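Zenavano Says It Can Fit a Whole Island Into One Day. Can It?

The tour company Zenavano started selling its one-day circuit of Marti in June, and the brochure is not shy. It promises "the complete island" between breakfast and dinner, with the old harbor, the salt flats, the hill chapel and a swim at Plodside Cove all on the same ticket. Seats went on sale at 28 dollars for the first month.

That price deserves a second look. It covers the bus and the guide. It does not cover the ferry, lunch, the chapel entry or the towel rental at the cove, all of which are listed on the back page in smaller type. A traveler who pays for everything the front page shows will spend a good deal more, and the company declined to give a total when we asked for one.
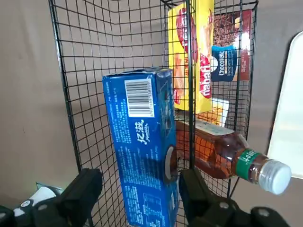

TRAVEL NEWS

Takumi Higuchi, who manages the route for Zenavano, defends the schedule. "People have limited vacation time and they want to see things," he said. "We are giving them Marti in a day." Asked how long the bus stops at the salt flats, he said it depended on the group. The printed timetable says twenty minutes, and that includes getting everyone off the bus and back on again.

The road itself may be the bigger problem. The coast route has a single lane in each direction for most of its length, and trucks heading for the ferry use it all morning. The brochure has the bus leaving the harbor at 8:30 a.m. and reaching the chapel by 10. Drivers we spoke to at the harbor laughed at that. One said he would want two hours with a clear road, and he has not seen a clear road since spring.

Then there is the history. The brochure calls the chapel "unchanged since 1771." The sign at the chapel door gives 1771 as the year the first stone was laid and goes on to list two fires and a new roof. The tower, which is what most people photograph, is a later addition. It is a lovely building and worth the climb, but a company selling history might read the sign.

The climb gets a single line in the brochure, "a short walk." The path has 982 steps, according to the board at the bottom, with one bench on the way. There is no shade after the first bend. Visitors with bad knees should know this before they pay, and so should anyone bringing small children in July. 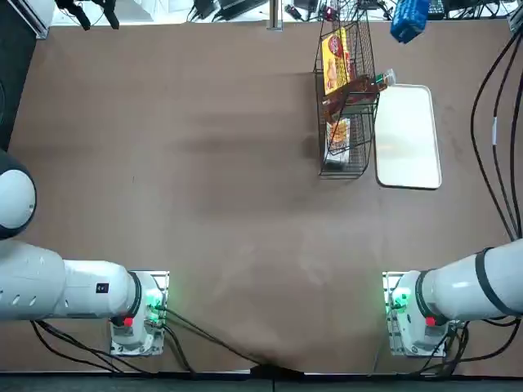

Locals Would Like Visitors to Stay Longer

Takumi Arai rents out rooms above the bakery in Plodside and has watched day tours come and go. He does not expect much from this one. "They get off, they take the picture, they ask where the bathroom is," he said. "Then the bus leaves and we still have all our bread."

He would prefer guests who stay two nights, and of course he would, since he has rooms to fill. But he has a point about the cove. The tour arrives in the middle of the afternoon, when the wind usually picks up and the water turns choppy. The best swimming is before nine, long before any bus can get there.

Zenavano's rival, Hovico, dropped a similar circuit last year and now runs the harbor and the cove as separate half-day trips. Its buses are older and its website is hard to use. Even so, its timetable looks like one a bus could keep.

Higuchi says early bookings for the full circuit are "very strong" but would not share a number. He also says the stops could be adjusted after the summer. Refunds are available up to the evening before departure, and there is none for a stop skipped because of traffic.
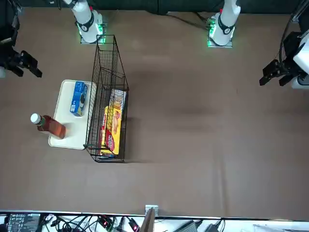 A wire basket and a white tray on a brown tabletop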